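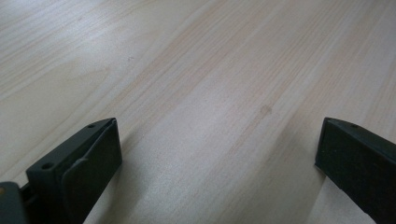 How many examples does a gripper policy need before it can do a chore?

Fewer than people fear for one chore in one room, and far more than anyone wants to pay for once you change the room. The team I spent two days with in Hirnusberg had 374 good examples of one job, putting a spoon in a mug, and it was working most of the time in their own kitchen. Then they moved the mug to the windowsill.

That was a Tuesday. By the evening they were recording again.

Hirnusberg first. Small place, one main street, a bakery that shuts at two. The Jivstead project has the upper floor of what used to be a print shop, and the stairs still smell of it. Long room, tables down both sides. Kettle at the far end. I was given a chair, then asked to move the chair, then asked to move it again as it was in the background of somebody's recordings.

Background matters, a bit. More on that below.

What they do all day is pick things up. By hand, holding a gripper. No arm attached. A person squeezes, the fingers close, the thing is lifted and put down somewhere else, and the small camera riding on the tool records the lot. Later a learning system is fed the video together with the path the tool took through the air and how wide the fingers were open at every moment. In the end the same fingers go on the end of a real arm and the system is asked to do it alone.

The old way was to steer the arm itself, with a joystick or a second arm you push about. Slow work. Everyone I spoke to had done it and nobody missed it. One of the collectors had spent a whole winter steering an arm through folding flannels, and talked about it the way other people talk about a bad flat.

With the hand-held tool you can do an example in the time it takes to do the job. That's the attraction, all of it really. You can also take it home on the bus.

So, the spoon. I'd assumed the difficult bit was the grasp. Wrong. The difficult bit is being boring in the right way. A person putting a spoon in a mug will do it differently every time without noticing. They come in from the left because the phone rang. They pick it up by the bowl end, change their mind, put it down, pick it up by the handle. All of that goes in the recording and the learner takes it seriously. It can't tell a change of mind from a method.

The house rule is on a sheet taped inside the cupboard door. I copied it down quickly so forgive the order:

Start with the fingers open and still.
Look before you move. The camera needs the thing in view.
One go. If you fumble, finish anyway and mark it.
No hovering.
End with the fingers open and still.

"No hovering" had been underlined, twice, in a different pen. I asked. Hovering is when you stop over the object and think. Fine for a person, poison for a learner. It sees tool above object, no movement, and learns that the thing to do above an object is nothing. Then you have an arm which glides over to the spoon and just stays there. I saw it do exactly this on a saved clip from an earlier round. Perfect approach. Then nothing at all, for as long as anyone could be bothered to watch.

They fixed that one by throwing out a whole morning of recordings.

But the sheet also wants you still at the start, and new collectors always ask about that. How still? For how long? The answer I got was "a breath". The first moments are used to work out where the tool is, and if it's already swinging, the path comes out wrong later on. A breath, then go. I tried it. You feel a bit daft, holding your breath over a teaspoon.

I was bad at it, for the record. I recorded nine examples and two were kept. My wrist rolls, apparently. I also squeezed too late, so that the tips bumped the table before they closed, and a bump is a thing they don't want in the set. Arms don't bump as kindly as people do. A hand gives way. An arm pushes on through and something cracks, usually the finger.

Tables. There was a lot of talk about tables, more than about software. A plain surface gives the tracking little to hold on to, so if the camera is low and all it can see is one stretch of table top, the path can drift. Strong patterns help. Shiny ones don't. The team had tried a tablecloth for a while, and the cloth moved, which was worse. They now hold up the tool at the start of each session and sweep it slowly round the room so that the system gets a decent look at the place first: shelves, door frame, radiator, whatever is there. The sweep has its own line on the session form and a session without one is rejected before anybody watches it.

Which brings me to Cunha.

Cunha is the checker. It's a program, though people in the room talk about it as if it were a slightly disliked colleague. It goes through the day's recordings overnight and sorts them into keep, look again and drop. It looks for lost tracking, for jumps in the path, for fingers that never closed. It doesn't know what a spoon is. Somebody still has to watch the middle pile by eye, and on the morning I was there the middle pile had 43 in it. Coffee, headphones, one after the other. Each is short but you have to actually look.

I sat in for that. What you're looking for is hard to say till you've seen a few. Did the thing slip a little before it was lifted. Did the person's other hand come in to help (very common, people can't stop themselves steadying a mug). Was the light so strong the table went white. Does the clip end where it should end or did they wander off with the record button still going. There was one where the collector had plainly sneezed. Dropped.

There was some disagreement over fumbles. One view says keep them, so long as the person recovers, becuase the learner has to see what recovery looks like. The arm will fumble. If it has only ever been shown clean work then the first time the spoon rolls it's off the map and has no idea. The other view says fumbles teach fumbling. Both views were put to me as obvious, by people sitting next to each other. The compromise is that fumbles are marked and kept in a separate folder, and the training run decides, or somebody deciding the training run decides. They had tried it both ways with the spoon. The set with marked recoveries in it did a little better when the mug was moved. A little. I was told not to make too much of that and I won't.

Back to the windowsill then, as it's the reason for all this.

The spoon set had been recorded on three tables, at different times of day, by several people. Good spread, they thought. But every mug in it stood on a table, at table height, with a wall or room behind. On the sill there was glass behind it and daylight coming through. The arm reached for the mug and let go too early. Every time, too early. The spoon landed on the sill and once on the floor.

Nothing wrong with the examples. They were good examples, of something else.

The instinct is to go and record a great many more. Kollar, the other group working on this sort of thing and on friendly terms with Jivstead, did that with a drawer job and came out with a system that was excellent at drawers in the one building. So the present thinking at Hirnusberg is fewer per place and more places. A handful on the sill. A handful on the draining board, the top of the fridge, the garden wall, someone's aunt's sideboard. Do it, move on. Don't get comfortable. A collector who has been at one table for an hour starts to do it beautifully, and always the same way, and by then the recordings are nearly worthless. They rotate people now before that happens. They rotate mugs too.

This is why the tool going home on the bus matters so much. I went along for one of these, to a flat over the bakery. Session form on the arm of the sofa, sweep of the room, breath, go. The collector worked round the kitchen in a sort of circuit, spoon to mug, mug moved a hand's width, spoon again. Then the low table in the next room, kneeling. Knees are a problem in this line of work. So are thumbs. The squeeze isn't heavy but do it all afternoon and you know about it, and the better tools have had their springs changed for softer ones. The older tools get passed to newcomers, which seems the wrong way round.

Does it feel like teaching? I asked that more than once and got shrugs. One collector said it was closer to handwriting practise, the same letter down the page. Another said it's housework you have to do again as soon as it's done, so, housework.

What's missing is feel. The recordings have sight, and movement, and how far apart the fingers are. They haven't got the thing your own hand knows at once, that the spoon is sitting badly and is about to turn. A person corrects for it without thinking and the correction shows up in the video as a tiny twist that seems to come from nowhere. The learner sees the twist but not why. Some of the twists are copied faithfully where no twist is called for. I watched the arm do it, a little flick of the wrist before letting go, and somebody across the room said "that's mine". It was too. You could pick out the person.

There are plans for fingertips that sense pressure. There are always plans. For now it's camera and care.

On my second afternoon they ran the new set. Not finished, only the sill and draining board recordings added to the old ones. Mug on the sill, blind up. The arm came over, picked up the spoon off the wood, went across. Stopped above the mug for a moment, long enough that someone said the word hovering out loud. Then it went down and let go and the spoon went in.

They did it again and it missed. Again, in. Somebody wrote the results on the back of a session form and went to put the kettle on, and the mug was taken off the sill to be used. The next job on the list is lids. Nobody is looking forward to lids, two hands by nature and they've only the one arm. Recording was due to start on the Friday, in the flat over the bakery first, then wherever they can get let in.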